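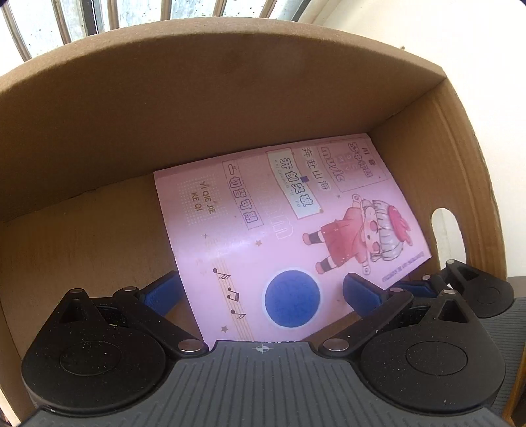
Up before 6, fermenter alarm again. Drove out to Rodwood in the dark, tank 3 had dropped to 16 degrees overnight and the yeast were sulking. Reset the heater, ate a muesli bar standing up.

Sensor strain finally did something though. The glow went up with the copper, proper steps, no smear this time. Top reading 684, blank sat at 241. Wanted to run it twice more but out of agar and the Grandodgate order still hasn't come. Rang them. On hold for ages, then cut off — typical.

Borrowed plates from the Fadden lab, owe them now. Must label MINE properly, found two with just a squiggle on the lid. My squiggle.

Sezer meeting after lunch. They want it working in creek water by July. Creek water! Has every bug under the sun in it. Said we'd try, probaby shouldn't have. Need to filter first, or kill the lot with heat and see if the colour still reads. Ask about the small centrifuge.

Home late. Forgot milk. Left the shaker on — or did I turn it off? Going back early tomorow anyway.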